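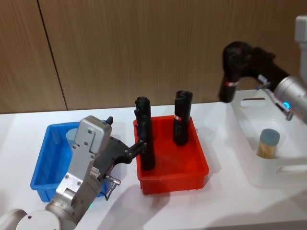 Blue bin, red bin and white tray on the white table, Akgate depot.

Battery and Small Electronics Take-Back: Frequently Asked Questions

Who can use the service?
Any household or business with an active Akgate account. Walk-in drop-off without an account is accepted on Monday only, at the front counter.

Which batteries do you accept?
Alkaline, nickel-metal hydride, lithium-ion and button cells. Car and motorcycle batteries are not accepted at this site. They go to the Taşdemir yard, which has its own intake form.

Do I need to sort batteries before I bring them in?
Yes. Keep lithium types apart from everything else. If the chemistry is not printed on the casing, put the battery in a separate bag and mark the bag "unknown."

Do I need to tape the terminals?
Tape both ends of any lithium battery, any 9-volt battery and all button cells. Clear packing tape or electrical tape is fine. Do not use foil tape. Standard AA and AAA alkaline cells can be left untaped.

What is the weight limit per visit?
19 pounds for household accounts. Business accounts have no limit per visit but are capped at 3,000 pounds per year. Loads over the annual cap are billed at the commercial rate.

My battery is swollen or leaking. Can I still bring it?
Call first. Do not puncture it, charge it or seal it in an airtight container. Place it in dry sand or unscented cat litter, keep it outdoors away from anything that burns, and wait for instructions. Damaged batteries left at the counter without notice will result in a suspended account.

Can I leave a battery inside the device?
If it is built in, yes. If it comes out without tools, remove it and hand it over separately. Phones and tablets should be switched off.

Do you erase data?
No. Sign out of all accounts and do a factory reset before drop-off. Devices cannot be returned once they have been logged.

Are vapes and e-cigarettes accepted?
Yes, up to 11 per visit. Remove the pods. Liquid refills are household chemicals and are not covered by this service.

How do I get a container for my office?
Order a Masico pail from your account page. Each pail ships flat with a liner and 2 labels. Write the start date on one label and keep the other for the pickup driver. Pickup is handled by Bodis - allow a full week after the request.

Can I get a certificate of recycling?
Business accounts can download one each quarter. Weights are listed by chemistry. For corrections, write to Kevser Özkan in Accounts and include the receipt number.

Who do I contact about a rejected load?
Elif Naz Bayram, Intake. Rejected loads are held until the end of the month in which they arrived, then returned at the sender's cost.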